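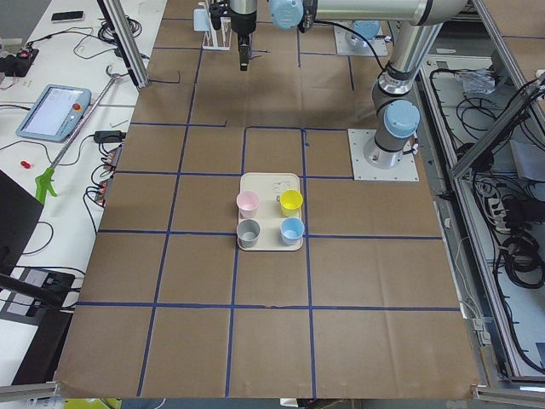

Trultisgate wrote:

> Has anyone on the list had the Grasov two-arm kit running for more than a few days? We are being quoted 4,000 for the pair of arms with grippers, pendant and one year of support, and I can't find a review that goes past the unboxing. I would mainly like to know how long it took to get both arms working over the same area, and whether the pendant is any good. Our jobs are all small light parts, nothing heavy. The dealer says two hours to set up. That sounds low to me.

Two hours is low. We have had ours since March and it took us the best part of two days, most of it spent on cables. The arms bolt down to square white plates, and the plates are fine, but the leads that come with the kit are much longer than you need on a bench and there is nowhere in the box to put them. We ended up with a tray down one side for the slack and a desk on the other side for the pendant and the laptop. Allow for that when you measure up. The drawing on the Grasov site shows only the arms.

For the shared area we laid brown paper over the table and marked it into squares with dark blue tape. It is cheap and you can write on it. Our usual test is four small plastic cups, all different colours, on a tray with rounded corners, because you can see at once which one has ended up in the wrong place. The tape lines are not dead straight, so don't teach positions from them. Use them to put the tray back near enough and then correct from the pendant.

The pendant is better than I expected. The screen is bright, the stop button is on the right-hand side where your thumb can get at it, and the menus make sense after an afternoon. Saving a program is slow. There is also no way to copy a point from one arm to the other, so anything you want both of them to reach has to be taught twice. I asked support about this under ticket 723 and was told it is on the list for a later release, no date given.

The grippers have narrow fingers and suit light parts. Thin-walled cups need the force turned well down. We run ours at 22 on their scale and leave it there. I would not want to lift anything with a wet or greasy surface.

Support has been polite but slow, usually a couple of working days. If you need answers the same day, ask the dealer what Jokivach charge for their cover, as they look after the same arms. I have not used them myself.

At 4,000 I would still buy it. I would ask for shorter leads in writing before paying, and check whether your quote includes the second mounting plate. Ours didn't, and it held us up for a week.

I can send the settings file if it's any use.

Were workshop
30th April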